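Come talk to us about who lives in your house (and what ends up on the table)

14 comments
Share this post

Hi! I run the small research side of Gudix, and I'm looking for people to take part in a project we're calling Rukia. If you've moved, had a baby, taken in a parent, lost a roommate or watched your last kid leave home in the past couple of years, I would really love to hear from you. If none of that has happened and your household has been exactly the same since forever, I want you too, and I'll get to why in a minute.

Rukia is a study of how households change and what that does to the way people shop. My clients are mostly small store owners and service businesses, and they keep asking me the same kind of thing. Should I stock bigger packs or smaller ones? Are there still families on the east side of Praston, or is it all couples now? Does anyone want Sunday delivery? I can pull census tables for them all day long (and I do, I'm a bit of a nerd about it), but a table can tell you that a neighborhood has more people living alone than it used to. It can't tell you that half of them cook for a sister down the street three nights a week. That second part is what I'm after.

So I'm looking for 300 households altogether, with at least 50 of them in Dawber, where we've had a terrible time getting people to answer the door. If you live in Dawber and you're reading this – please, please write to me. You'd be doing me a huge favor.
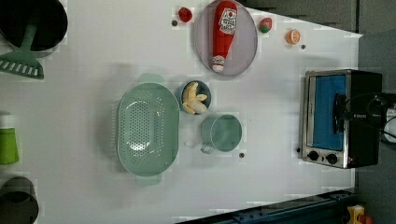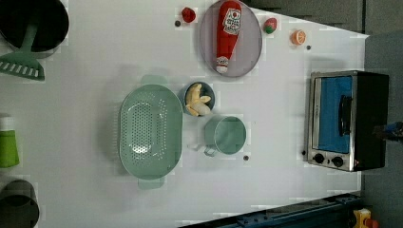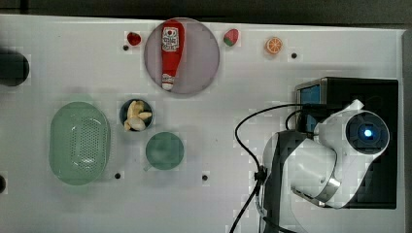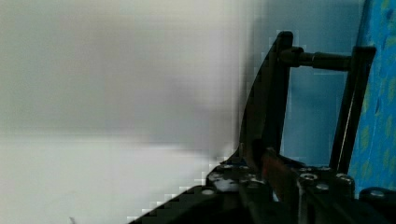

Taking part means 4 conversations with me or one of our interviewers, spread from October through the spring. Each one runs under an hour, by phone or at your place, whichever you like better. We'll talk about who's living with you right now, who does the buying, what changed since we last spoke, and what you've started or stopped getting at the store. I like to start with small, ordinary stuff, because people remember it so much better than totals. Take a red ketchup bottle like the one on the plate: who in your house picks it out, do you buy the big one or the little one, and did that change when somebody moved in or out? You'd be amazed how much of a family's year comes out of a question like that. From there we work our way up to the bigger things, like whether you've switched stores or given up a second car.

Between conversations there's a short shopping diary. It's a one-page form, paper or phone, and you fill it in for one week before each talk. You don't have to save receipts, and I don't need to know what you earn. Spelling doesn't matter. If you forget a day, leave it blank and keep going, please don't make it up on Saturday night to be nice to me!

You'll get $200 once all the conversations are done. If you have to drop out partway, we pay you for the part you did. Only one payment per household, but anybody in the house is welcome to sit in and talk over each other. Some of my favorite interviews have gone like that.

Who can join:

You need to be 18 or older and live in Praston or Dawber, in any kind of housing. Renting, owning, staying with family for now, all fine. You should do at least part of the shopping for your home. You don't have to be a citizen, and you don't need perfect English. We have interviewers who speak Spanish and Portuguese, and if you need another language, ask me and I'll see what I can do. I can't take people who work for a grocery chain or another research firm, sorry.

Now, about the households where nothing has changed. I really do need you. If I only talk to people in the middle of a big move or a new baby, I'll end up telling a shop owner that the whole town is in motion, and she'll go and rip out her shelves for no reason. I need to know what a steady house looks like over the same months, when prices go up for everybody and the weather turns. So don't count yourself out for being boring. I've lived in the same apartment with the same person and the same brand of coffee for ages, so no judgment from me.

What happens with what you tell us: your name and address stay in a separate file that only our office can open. Clients get a written report with no names in it, and nobody will call to sell you anything. You can skip any question, and you can ask us to delete your answers any time before the report goes out.

I'm also looking for a few more interviewers, if that sounds more like your thing. It's part-time, mostly evenings, and you'd need to be comfortable driving between Praston and Dawber and sitting in strangers' living rooms. Experience is nice but I care more that you like listening. I train everybody myself.

To sign up for either one, use the contact form on the Gudix site and put "Rukia" in the subject line. Tell me which town you're in, how many people live with you, and a good time to call. I try to phone everyone back myself, usually after 5 in the evening, so if a number you don't know rings around dinner, that may well be me.

Shares: 200
14 comments – Leave a comment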